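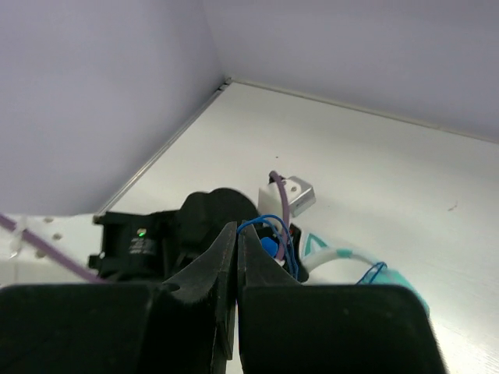 Figure 1. Cord transfer on the Wekico cell, wrist camera view.

Handout 3: The cord that didn't let go

OK, so this is the one I promised you at the end of the last session. Please read it before the lab, and bring the log printout with you, because we'll be scribbling on it.

Quick recap for those who missed it. The Wekico cell has two arms working on the same white table, and the job I gave it in November was a dull one: pick up a thin blue cord with one gripper, hand it over to the other arm, put it down. I'd run it plenty of times with a thicker cord and got cocky. Then I switched to the thin stuff, changed nothing in the program (yes, I know) and went to get a coffee while it did a run of 40 cycles.

It stopped at cycle 2.

What happened

The giving arm closed on the cord, lifted it and moved to the handover point. The receiving arm closed too and reported a good grasp. The giving arm opened, the controller was happy, and both arms started to back away from each other. Only the cord was still hooked on the giving side. So now we had two arms moving apart with a cord stretched between them, and a program that believed one of them was empty.

The force limit on the receiving arm tripped and everything froze. No harm done to the arms, but one of the cable connectors had been tugged loose, and it took Annelies Zwahlen and me most of an afternoon to find that out. The robot came back up fine after the reset, then dropped out again as soon as the wrist turned. Very annoying!

Why it happened

Look at how the fingertips meet in Figure 1. The cord is pinched right at the points, and past the pinch it hangs in narrow loops in front of the other arm's hardware. A loop is the whole problem. A straight piece of cord leaves when you open the fingers - a loop can catch on anything that sticks out, and a robot wrist is full of things that stick out. Have a look at the purple cables too, and ask yourself how you'd feel about a free loop swinging past them.

The second thing is the grasp check. My program decided "I have it" from finger width alone. With the thick cord that works nicely, as the fingers stop well short of closed. With the thin one, the difference between holding a cord and holding nothing was smaller than the noise in the reading. So the receiving arm's "good grasp" was close to a coin toss, and the giving arm's "empty" wasn't checked at all. I had written open, wait, move. That was it.

Lieven De Bruijn also pointed out that I'd set the retreat speed for both arms at once. If one arm stays still while the other creeps off, a snag shows up as a small, slow rise in force and you have time to react. With both going, you get a yank.

What we changed

The release now goes: open, hold still, back off a tiny bit with one arm only, read the force, and carry on only if it's flat. If it isn't flat, stop and call a person. Please don't add an automatic retry here. Someone did that on the Clestgate setup and it pulled harder each time.

The grasp check now uses a small test tug as well as the width. It's slower. I don't mind.

And the boring one: clear the cell between cycles. Cord left lying over a part on the table is one more thing to snag.

If it happens while you're at the bench

Press the stop before you do anything else. Don't reach in to free the cord while the arms are live, even if they look frozen. A protective stop can be cleared from the pendant by somebody who hasn't seen your hand. Call me over, then cut the cord. Cord is cheap. And check the connectors before you restart!

For the lab

Mark the spot in the log where the program first believed something false (it's earlier than the force trip). Then write your own release step on paper, with the conditions for going on and for stopping. Reading is pages 40 to 52 in the course pack. Hand in by 25th June, on paper or by mail, either is fine.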